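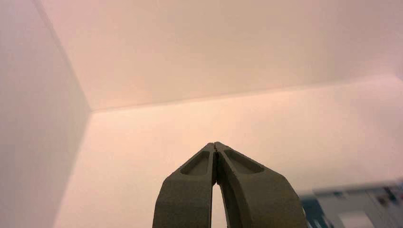

Elections and Polling Desk

The school bond question in Gromia County went to voters in September with a survey that said it would pass by nine points. It lost by 89 votes. Jamshid Babaei, who ran the survey, has spent much of the time since then going back through his call sheets.

His firm, Testex, reached 333 likely voters by phone and text over five evenings. That is a small sample, but small samples are normal for a county this size, and the margin of error was printed on the first page of the report. The local paper left it out of the headline. So did both campaigns.

"We had it at 51 to 42, with the rest undecided," Babaei says. "People saw the 51 and stopped reading."

The first place he looked was the list. Testex starts with registered voters and removes anyone who seems unlikely to show up, based mostly on whether they voted in the last two local elections. In Gromia County that rule dropped almost everyone in the townships north of the river, where turnout for school questions has been poor for years. This time they came out. The bond would have closed the elementary school at Górecki and moved its students to a new building in town, and the precinct there cast more ballots than it had in any local race since the lines were redrawn.

Altogether 2,296 people voted on the question, well above what the Testex model had expected.

Thu Lại, who teaches statistics at the community college and writes a newsletter on county races, had warned about the turnout screen before the vote. She does her own averages when there are enough polls to average, and in this case there was one.

"You can't average one poll," she says. "What you can do is ask who's missing from it." She drove up to Górecki on a weekday afternoon, saw the yard signs, and wrote that she would treat the race as even. She gave no forecast beyond that.

Lại thinks past voting is still the best single guide to who will vote. Her complaint is that it gets used as a yes or no test. She would rather give each voter a chance of turning out, even a low one, and keep everybody in the count. Babaei ran the old interviews that way after the election, adding back a handful his staff had completed and then screened out. The lead fell to four points.

That leaves a gap, and he puts most of it down to the undecided voters — older homeowners, for the most part, who had told callers they wanted to see the tax figures first. The figures were mailed the week after Testex finished calling.

The district expects to bring a smaller bond back in the spring. Tritunis, a firm from outside the county, has been asked to bid on the polling. Babaei is bidding too.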